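The price on the first page is the small part

What a mid-sized cleaning firm learned from a year of planning for two-armed machines

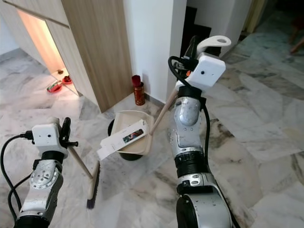 A two-armed machine sweeping a marble floor with a broom and a long-handled dustpan.

By the time Abundio Pacheco asked for his first quote, he had already spent 11 weeks on the wrong question. Pacheco looks after equipment buying at Ketarlow, a contract cleaning firm with offices, residential blocks and a few private houses on its books. He wanted to know what a two-armed robot cost. The suppliers wanted to know what his floors were like, how wide his doorways were and who would be on site when it stopped.

"I had a column for the machine and a column for the warranty," he says. "The sheet I use now has a lot more columns than that."

Ketarlow spoke to two suppliers, Banach and Menzies. Banach would only sell. Menzies offered a lease with servicing included and a break point after the first year. On paper the lease was dearer over the full term. Pacheco chose it anyway, on the grounds that he did not know what a worn gripper would cost him in year three and neither, when pressed, did the salesman.

The trial was set up at Pilgate, a property with hard floors throughout the ground level. Marble suits wheels, but it shows every streak and it throws light back at the cameras, so the firm paid for a survey before anything was delivered. Stairs, thresholds and low furniture were all marked on the plan. The survey was not in the original budget. Neither was the van with a tail lift, hired by the day.

One decision did save money. Early on, Pacheco was offered a set of purpose-made cleaning heads to bolt on in place of the grippers. He asked for the machine to be tried first with an ordinary broom in one hand and a dustpan in the other. Long handles give the fingers something to hold and let the arms work at floor level. If a handle splits, a new one can be bought on the high street the same afternoon. The special heads had to be ordered from abroad.

Sweeping up is also a fair test of what you are paying for. The two arms have to work together, with the pan held at a low angle and the bristles brought up to meet it. Dust is one thing, but a folded card or a sheet of paper is harder to get over the lip. Pacheco now asks every supplier to show him that job, on his floor, before he will discuss terms.

The staffing line caused the most argument inside the firm. The first draft assumed that one supervisor could look after the machine alongside normal duties. The version signed off in April sets aside seven hours a week for setting up, charging, cleaning the grippers and writing up faults. It also includes £2,000 for training, spread across both shifts, so that the work does not stop when one person is on holiday.

Insurance took longer than expected. The broker wanted to know where the machine would be parked, whether residents would be in the rooms with it and what it might knock over. Private houses are awkward in this respect. People leave bowls, tins and ornaments at floor level, and an office does not have many of those. Ketarlow's policy now has a separate schedule for homes, with a higher excess.

Pacheco's advice to other buyers is mostly about order. Survey the site first and get the insurer's questions in writing. Ask for a price on cables and gripper fingers as spares. Work out the hours. Then ask for the quote. On his own sheet the machine itself comes to roughly 70 per cent of the first-year cost, and he expects that share to fall as the servicing and spares come through.

He has not yet asked the board for a second one. The lease review is due at the end of the first year, and he wants a full winter of wet shoes and grit on the record before he goes back to them.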